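Rustdale Allotments and Gardens Forum > Kitchen > Oiling a beech worktop, which product?

flutura
Posted in April, 19:40
We've had a strip worktop put in, 2 lengths, and the fitter left it bare. I've read that it needs oiling before use but every site says something different. Danish oil, hard wax, plain mineral oil. It will have a sink in one end. What do people use?

maillard75
Danish oil. Thin coats, wipe off the extra after ten minutes, leave overnight between coats. Mine had five before the sink went in. Do the underside as well or it will cup.

pondweed
Disagree on Danish. It goes patchy by the kettle within a year and you end up sanding the lot. I used hard wax oil, two coats, and I've only touched it up once.

maillard75
It goes patchy if you don't top it up. Mine gets a coat every spring and it's fine. With hard wax you can't easily fix one spot.

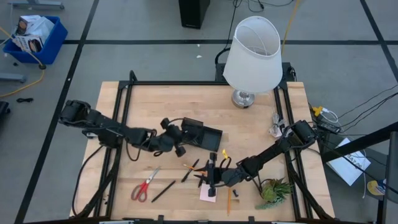 The other thing is the cut-out for the sink. Whatever you pick, the end grain there drinks it up, so keep brushing it on until it stops soaking in. Then silicone.

Momova
I'd go for mineral oil if you cut bread straight on it. Cheap and no smell. It does need doing monthly though.

pondweed
Monthly is a lot of work for a kitchen with a sink in it. Fine on a chopping board.

flutura
Thanks all. We use boards so mineral oil is probably out. What grit do I sand to first? The fitter said 215 but I can't find that in the shops.

maillard75
No such grit that I know of. He'll have meant 240 or 220. I'd stop at 180 for oil, any finer and it doesn't take it in as well.

pondweed
150 then 180. We agree on something. And lay your used rags out flat outside to dry, don't leave them in a heap. They can catch fire on their own.

flutura
Didn't know that about the rags. Going with Danish on the underside and I'll try both on the offcut for the top. Will post how they look after a week of tea stains.

Momova
Put some beetroot on it too. That's what did for mine.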